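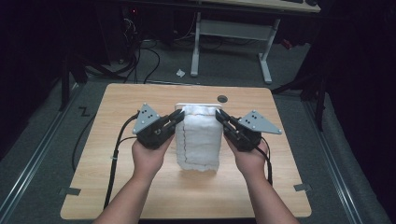 Reports > Living Collections > Moss and Liverwort Garden

Moss and Liverwort Garden at Drultstead: progress report to the Valdebenito Fund

Period covered: spring planting to 16/09/2022

We have had a wonderful summer with the mosses. When we last wrote to you, the garden was a shady slope with a drainage problem and a lot of string marking out where things would go. It is now planted from the top path down to the stream, and most of it is green!

Planting

The plan you approved called for 4 beds: woodland floor, wet rock, rotting logs and open peat. All of them are in. We planted 916 plugs and mats, nearly all grown on in our own shade house from material collected under permit at Okthorpe. The woodland floor bed took first and has knitted together so well that you can no longer see the joins between the mats. The log bed is slower, but the liverworts there have started to creep down the shaded sides of the wood, and we are very happy with that.

The wet rock bed gave us the most trouble. The first pump pushed too much water over the stone and washed several cushions into the stream in June. We swapped it for a smaller one on a timer, pinned the survivors down with mesh, and replanted the gaps. Growth has been steady ever since. The open peat bed dried at its southern edge during the hot spell and will need a low screen before next summer.

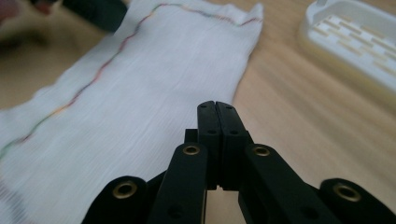 Watering is now done with rainwater only. Our tap water is hard, and the peat species were browning at the tips whenever we used it. The tank behind the shade house was meant as a backup, but it has carried the whole garden through the season with one refill from the lower pond.

Records and labels

Every planting is entered in Manuvum, our collections database, with its source, date and bed. We have confirmed 9 species that we had never grown at Drultstead before, including two tiny liverworts that arrived by themselves on a piece of Okthorpe bark. The permanent labels are late. The first batch was engraved with the old family names, so we sent it back, and the supplier is redoing it at no charge. Temporary labels are in place until then.

Visitors

The path opened in June, a little ahead of plan, and 2,922 people have walked it so far. The hand lenses on chains by the log bed are a huge hit — children will spend ten minutes looking at one branch. We did have to move the lower bench, as people were stepping onto the peat to reach it. School groups have asked for a worksheet on how mosses drink without roots, and a first draft is being tried out now.

Budget

Spending is within the grant overall. Stone and delivery cost more than we had allowed, and the second pump was not in the plan at all. Growing our own plugs saved enough to cover both. We would like your permission to move what is left in the plant purchase line over to the screen for the peat bed.

Next steps

Over the winter we will clear fallen leaves from the beds by hand each week, finish the handrail on the steep section, and put up the permanent labels when they arrive. A second collecting trip to Okthorpe is planned once the ground is properly wet, mainly for bog mosses to thicken the peat bed. The spring survey will repeat the cover measurements we made after planting, using the same marked squares, and we will send you both sets with the next report.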